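Forums > Outdoor Robots > Navigation > Steering from slab joints in strong glare

14 replies · 3 shares

kerbline
Posted 2 Jul 2021

Results from our outdoor navigation runs with Drulovine. The method takes the joints between concrete slabs as a heading reference and uses nothing above the horizon. We labelled 3,100 frames by hand and held back 1,099 for testing. The joint method lost its heading in 13 of those. Our old skyline matcher lost it in 162.

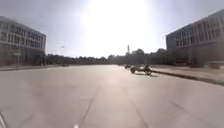 Forward view from Drulovine, sun high, low vehicle on the right half of the road.

The joint finder runs on the bottom half of the picture only. Code goes up in August.

pell_m
How much of that gap is just the sun? Skyline matching works well for us on Clivska, but we mostly run under cloud. I don't think you can call it a worse method on one bright site.

kerbline
Fair point. I'd only claim it for bright sites.

tarmac_tom
Not convinced by joints as a cue. Half the roads near me have none, and the ones that do have been patched.

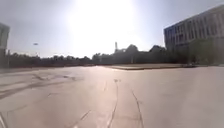 Patched ground is where most of the 13 failures came from. The finder scores each line by length and by how well it agrees with a partner on the other side. Long pairs that spread apart towards the robot score well, like the two dark lines running down to the bottom here, whereas the branching cracks over on the left should be thrown out. When it fails, it has usually joined several cracks into one long line — we now cap the gap it may bridge.
— kerbline

tarmac_tom
So it needs two lines. That rules out my roads.

kerbline
It will run on one, but the heading drifts after about a minute. We fall back to the kerb if there is one.

pell_m
And traffic? Anything low and dark could break up a joint.

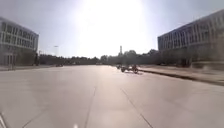
Last edited by kerbline: 2 Jul, 16:42

Small vehicles that far ahead don't bother it, as we ignore the far part of the road. Close ones are a different matter and we haven't tested them properly.

pell_m
Then I'd put that in the write-up. I still think you should run both and weight them by glare. Jullwood did it that way and it held up.

kerbline
Will try it. I'd want to see the weighting on a cloudy day first.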